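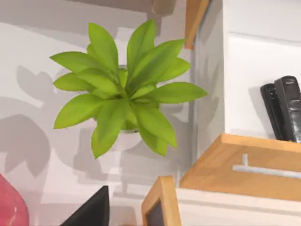
Green leaves, soft shadows on a white wall.

Thread on writing a pub quiz, now that I've been setting the one in Borkville for two winters. People keep asking how it's done so I'll put it all in one place.

Start with the answers. I keep a notebook of things I've learned that surprised me a bit, then work backwards to a question. If I start with a question I end up with capital cities.

Every answer gets checked in two places. If the two places plainly copied each other, find a third. I once gave a river the wrong source and was told so at the bar, in the car park and again the next morning in the post office.

Length. A question should fit in one breath. If I have to stop for air, half the room has forgotten the beginning and the other half is asking the first half what I said.

Difficulty. I want most teams to get most of it. A round where the best table scores 4 out of ten is no fun for them and miserable for everyone else.

Avoid "which was the first". There is always an earlier one, and there is always someone in the room who has read a book on it.

Same with "how many countries". It depends who is counting. I don't ask it any more.

Spelling: I don't mark it down. If it sounds right when read aloud, it's right. The Undavville lot are stricter and it causes rows.

Numbers make good tie-breaks. Nearest wins, and write it down before anyone says it out loud. Pick something nobody could know exactly, and pick it before the night. Don't make one up on the spot at half past ten.

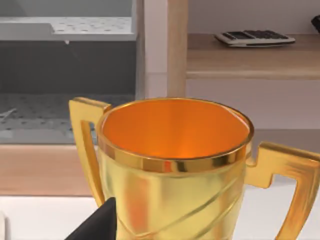 Candela Salcedo replied to say she'd drop the joker round altogether. She finds the team that plays it on sport wins every time, and the rest of the evening stops mattering.

I can see that. We kept ours but you have to choose your joker before the rounds are named, so it's mostly luck. Keeps the lower tables in it a bit longer.

Music round. Play the start of the song, never the chorus. Test it on the actual speakers in the actual room. Ours lose everything below a certain pitch, which made one bass line into a very quiet gap.

Picture round goes out at the beginning and gets collected at the break. It gives people something to do while latecomers find chairs. Print it big. The light in most pubs is poor.

Phones. I ask once, nicely, at the start. After that I leave it alone. The stakes are a drinks voucher.
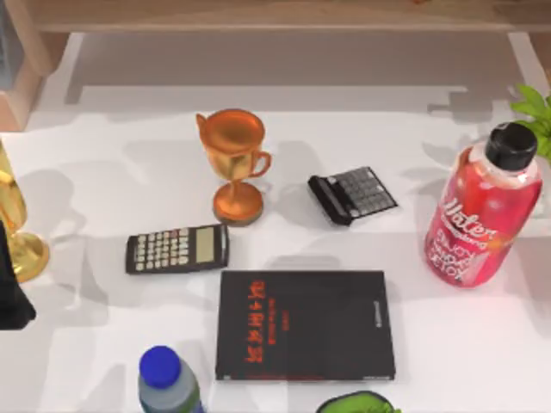 Marking. Swap papers between tables, then check the top 2 yourself before reading out the result. Most of the arguments I've had came from somebody else's adding up.

Read the scores from the bottom, but quickly. Nobody at the bottom wants it drawn out.

Keep your old questions. I've got nearly everything I've asked in one long file, and I search it before each quiz. Reusing one after a year is fine. Reusing one after a month gets a cheer, and not a nice one.

Someone asked how long it takes. An evening for the questions, another for the checking, and then an hour on the day changing the ones I've gone off.

Next one is in June, back room at the Emness, usual start. Teams of up to 4. Please don't message me asking for the categories.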